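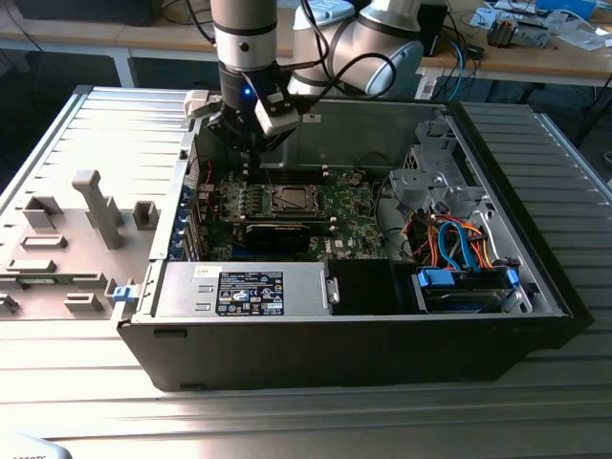 Dzifa Acheampong asked whether line 1.4 applies to computers that have been taken apart on a bench, or only to machines in daily use at a desk. It applies to both. A computer with its side panel off is still corded equipment if the power cord is attached, and the cord, plug and outlet are inspected the same way. The wording of 1.4 has been changed to say so.

Narkden, Figueroa Building
Electrical and Fire Safety Inspection Checklist, Offices and Workrooms
Revision 5
Inspection period: January 2026
Inspector: Ibsa Beyene
Reviewed by: Yeshi Mamo

How to mark: OK, Needs work, Not applicable, Not reached. A line marked Needs work must have a comment. A line marked Not reached must be inspected before the sheet is closed in Plivia. Do not leave lines blank.

Section 1. Cords, plugs and outlets

1.1 Outlet covers in place, no cracks, no missing screws.
Result: Needs work
Comment: Cracked cover behind the copier on the second floor. Tagged. Outlet tests correctly for polarity and ground.

1.2 Outlets hold a plug firmly.
Result: Needs work
Comment: Both outlets under the window in Room 52 are loose. A plug falls out under the weight of its own cord. Replace both. The same outlets were listed in November and the work order was closed without a part number. See Comments, Mulugeta Woldemariam.

1.3 Outlets near sinks have ground fault protection and trip when tested.
Result: OK
Comment: Tested with the built-in button and with a plug-in tester. The break room outlet to the left of the sink is protected by the one on the right. Label added.

1.4 Cords on computers, monitors, printers and bench equipment are free of cuts, flattened sections, tape repairs and exposed wire. Includes equipment that is open for service.
Result: Needs work
Comment: One monitor cord pinched by a desk leg, jacket flattened, removed from use. One desk lamp cord repaired with tape, removed from use. Remaining cords passed.

1.5 Third prong present on all plugs designed to have one.
Result: OK

1.6 No adapters used to fit a three-prong plug into a two-slot outlet.
Result: OK

1.7 Cords do not pass through doorways, under carpet, above ceiling tile or through holes in walls.
Result: Needs work
Comment: Cord to the hallway display runs under the carpet strip. Display unplugged. It can go back on when an outlet is installed or the display is moved to the east wall.

Section 2. Power strips and extension cords

2.1 Power strips are plugged directly into a wall outlet.
Result: Needs work
Comment: Strip into strip at the shared desks, north side. Separated during the inspection. The user was left with fewer outlets than devices and has been asked to list what has to stay on.

2.2 No extension cord used as permanent wiring.
Result: OK
Comment: Two orange cords found coiled in the supply closet, neither in use. Stored correctly.

2.3 Space heaters, coffee makers, microwaves and refrigerators are not connected to a power strip.
Result: Needs work
Comment: Space heater on a strip in the mail room. Strip was warm to the touch at the plug end. Both removed. Heater is not on the approved list (no tip-over switch) and will not be returned to the room.

2.4 Power strips carry a listing mark and have a working breaker or reset.
Result: OK

2.5 Power strips are not buried under paper, bags or clothing, and are not hung by the cord.
Result: OK
Comment: One strip lifted off the floor and fastened to the desk frame by the user before inspection. Acceptable. Fasteners go through the mounting slots and the cord moves freely.

Section 3. Electrical panels

3.1 Clear working space in front of each panel, floor to ceiling.
Result: Needs work
Comment: Boxed letterhead stacked against Panel B. Moved during inspection. Floor tape has worn off and should be replaced.

3.2 Panel doors close and latch.
Result: OK

3.3 Every breaker labeled. Labels match the circuits they control.
Result: Needs work
Comment: Breakers on Panel A are labeled. Panel B still has handwritten labels from before the walls were moved, and the one reading "conference" controls the corridor lights. Vavik to trace and relabel.

3.4 No open slots in the panel cover.
Result: OK

3.5 No panel surface unusually warm. No buzzing or burnt smell.
Result: OK
Comment: Checked by hand at the cover only. Covers were not removed. Thermal scan is in the Vavik contract and is not part of this sheet.

Section 4. Open and stored equipment

4.1 Equipment open for service is unplugged when left unattended, or is covered and marked.
Result: Needs work
Comment: Mark was missing on one printer with its rear cover off. Unplugged. Tags are in the drawer below the label maker.

4.2 Power supplies are not opened by staff for any reason.
Result: OK

4.3 Loose screws, brackets and blanking plates are kept in a tray during service.
Result: OK

4.4 Retired computers are stacked no higher than the shelf lip and do not block a vent.
Result: OK

4.5 Lithium batteries removed from equipment are stored in the metal cabinet with terminals covered.
Result: Needs work
Comment: One swollen laptop battery found in a desk drawer. Moved to the cabinet in the sand container. Pickup requested. The drawer's user did not know there was a cabinet. Add its location to the floor plan by the elevator.

Section 5. Fire protection and exits

5.1 Extinguishers mounted, visible, gauge in the green, pin and seal in place.
Result: OK
Comment: The extinguisher by the rear stair passes, but the annual tag is nearly unreadable. Ask Vavik to reprint it at the next visit.

5.2 Monthly extinguisher check initialed.
Result: Needs work
Comment: No initials for November on the second floor. The checks before and after it are signed.

5.3 Exit doors open fully without a key and without more than ordinary force.
Result: OK

5.4 Exit signs lit. Emergency lights come on when the test button is held.
Result: Needs work
Comment: Emergency light at the rear stair goes dim within seconds. Battery is at end of life. Priority repair, see below.

5.5 Fire doors not wedged or tied open.
Result: Needs work
Comment: Wooden wedge under the copy room door. Removed. If the door has to stay open during deliveries, a magnetic holder tied to the alarm is the only acceptable method.

5.6 Clear space below sprinkler heads.
Result: OK
Comment: Top shelf in the file room is at the limit. Nothing further may be put on it.

Repair times

Priority (5.4, 1.2): 48 hours from the time the sheet is entered.
Standard (all other lines marked Needs work): by the end of the inspection period.
Repairs estimated at over $2,000 go to Yeshi Mamo for approval before scheduling. The repair time keeps running while approval is pending. Equipment that cannot be repaired in time is taken out of service and tagged.

Comments

Mulugeta Woldemariam
On 1.2: the November work order was closed because the outlets had been tightened in the wall box. That fixed the movement of the outlet body. It did nothing for the contacts, which are worn. I have reopened it under the same number so the history stays together. Please write "contacts worn" on the sheet next time, as "loose" gets read both ways.

Ibsa Beyene
Agreed. I will split 1.2 into two lines, one for the mounting and one for the grip on the plug.

Eyerusalem Gebremichael
The heater in 2.3 was brought in when the mail room radiator stopped working. The radiator is still off. Can the repair be added here, or does it need its own request? We have people sorting in coats.

Yeshi Mamo
Own request, under Heating in Plivia. Put the line number 2.3 in the notes field and I will link the two. An approved heater with a tip-over switch can be checked out from the front office in the meantime. It has to go directly into the wall, on the outlet by the door. The other outlet in that room shares a circuit with the postage machine.

Dzifa Acheampong
Thank you for the change to 1.4. A related point on 4.1: "unattended" is not defined. If someone steps out to take a phone call and the door to the workroom is locked, is that unattended?

Ibsa Beyene
Yes. Unattended means no one in the room who knows the equipment is open. A locked door does not change it, because cleaning staff have keys. I would accept a tag on the power switch for a short absence and a pulled plug for anything longer, including lunch. Proposed wording is in the draft of the next revision.

Mulugeta Woldemariam
Rear stair emergency light: battery on hand is the wrong voltage for that fixture. Replacement fixture quoted below the approval limit, so it does not need to wait for a signature. Until it is in, the rear stair has a portable battery lantern on the landing bracket. Please do not borrow it.

Eyerusalem Gebremichael
Request entered for the radiator. The outlet by the mail room door is behind the sorting rack, and the plug on the approved heater does not clear it. We can move the rack toward the window if the floor tape there is only for carts.

Yeshi Mamo
It is only for carts. Move the rack and leave the door swing clear. Ibsa will recheck 2.3 and 5.3 for that room once it is done.

Lines still open at last entry: 1.2, 1.7, 3.1 (floor tape only), 3.3, 4.5 (pickup), 5.4.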